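Home | Science | How Things Work | Animals | Puzzles | Ask Us

How do you look after a robot arm?

Fri 16 May
By Habibur Sheikh

Every morning in the Pletham workshop, before the kettle has boiled, Hashini Majumder says good morning to a robot arm. The arm does not answer. It has no ears and no mouth, but it has joints, motors and a gripper, and all of them need a check before work begins.

A robot arm is a little like your own arm. It has places where it bends, and between them it has long stiff parts, which engineers call links. In your arm the muscles do the pulling. In a robot, each joint has a motor inside, and a small sensor tells the computer how far the joint has turned.

First Hashini looks at the arm with the power off. She looks for cracks in the covers and for screws that have come a little loose. Then she follows the cables with her eyes. A cable that is pinched or pulled too tight can break inside, and from outside it may still look perfect. That kind of fault is hard to find, and in January it took her and Sherif Bennani 3 days to find one.

Next comes the gripper. This is the hand of the robot, and it gets dirty faster than any other part. Hashini wipes the fingers with a soft cloth and a little soapy water. Dust or grease makes them slippery, and then things can fall. She also looks if the fingers are worn. When they are worn, she takes them off with a small key and puts on new ones. 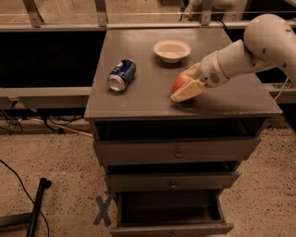

Why does a gripper hold some things softly and other things hard?
The computer controls how strongly the motor closes the fingers. A piece of fruit needs only a light squeeze, or it will be bruised. A heavy tool needs a stronger one, so that it does not slide out.

After cleaning, the arm must find its zero. Zero is a starting position which the robot knows very well, like the place where you stand before a race. If the zero is wrong even by a small amount, the fingers will close beside the thing and catch only air. Hashini sends the arm to its zero and looks at small marks on the joints. If the marks meet, all is good.

Then she moves the arm slowly, one joint at a time, and listens. A healthy joint makes a quiet hum. A clicking or scratching sound goes into the notebook — the old one has 684 notes in it already, and Hashini wrote most of them. She keeps one hand near the red stop button all the time. Nobody stands close to the arm while it is moving, also when it moves slowly.

The last test is to pick up something and put it down again, up to 50 times. Sherif calls this "the boring part", but he always stays to watch it.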